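Wed 11 April

Casteck completes design stage for conversion of the Duman Building, Pudow

Former dye works to provide 3 dwellings and a shared workshop; retained masonry to carry new timber floors

PUDOW - Architecture practice Casteck has completed the technical design for the conversion of the Duman Building, a former dye works on the east bank of the Nustov canal. The package of drawings and specifications was issued to the client last week and has been released for contractor pricing. Work on site is scheduled to begin in December.

The building consists of a two-story brick range facing the canal and a single-story shed behind it. The brick range will be divided into 3 dwellings, each with its own entrance from the towpath. The shed will be retained as one volume and fitted out as a workshop for shared use by residents.

Structure

A survey carried out during the design stage found the canal wall to be sound above the first course of the plinth. Below that level the mortar has lost most of its lime content and will be raked out and repointed in short sections. The existing cast iron columns are to be kept in position but will no longer carry floor loads. New floors of cross-laminated timber will span between the outer walls and a new central spine wall, with bearing plates set into pockets cut in the brickwork.

"The columns were never tied to the walls properly, and the west bay has moved as a result," said Defne Gezer, project architect at Casteck. "Taking the load off them was simpler than strengthening them. They stay where they are and the floor passes around each one with a movement gap."

The roof trusses over the shed will be repaired with spliced ends where the feet have decayed. The replacement timber is specified at the same section size as the original. Bolted steel flitch plates were considered at an earlier stage and dropped on the advice of the structural engineer, Yavuz Ekinci.

Envelope

The outer walls will be insulated internally with wood fiber board and finished in lime plaster. The board stops short of the floor zone at each level, and the timber ends are wrapped in a vapor-open membrane. Window openings on the canal side keep their present width of 1,000 mm. Sills on the upper floor will be lowered by 400 mm to improve the view out from seated height - the only change proposed to the canal elevation.

Slate from the existing roof will be sorted and reused on the north slope. New slate of matching thickness will be laid on the south slope, where most of the damaged courses are located.

Interiors

The three dwellings share a common plan, with a hallway running back from the entrance and the stair placed against the spine wall. Doorways on the ground floor have a clear width of 800 mm or more. Built-in storage is grouped along the spine wall so that the outer walls remain free of fixings.

"We wanted the plaster line to read without interruption from the front of the house to the back," said Sabine Wendt, who leads interior work at the practice. "That decision set the position of nearly everything else, including the sockets." 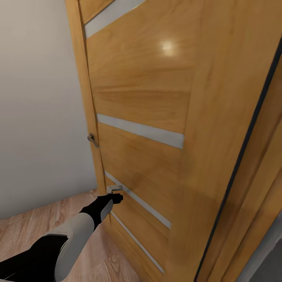
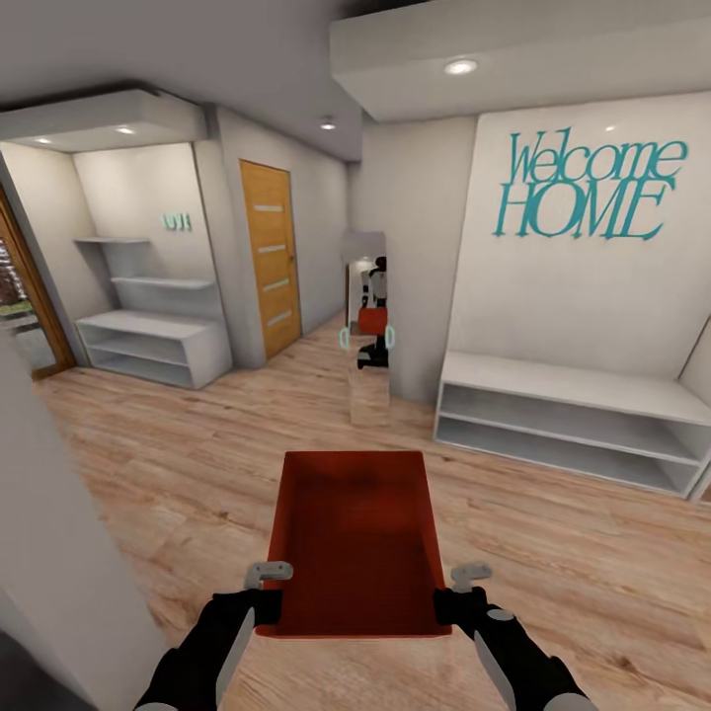
Program

Contractor pricing closes at the end of next month. Repointing of the canal wall will be carried out first, followed by the spine wall and floors. The shed roof is a separate work package and may proceed in parallel.

Contact

Serpil Ağca, Casteck, press and publications. Drawings of the canal elevation and typical sections are available on request.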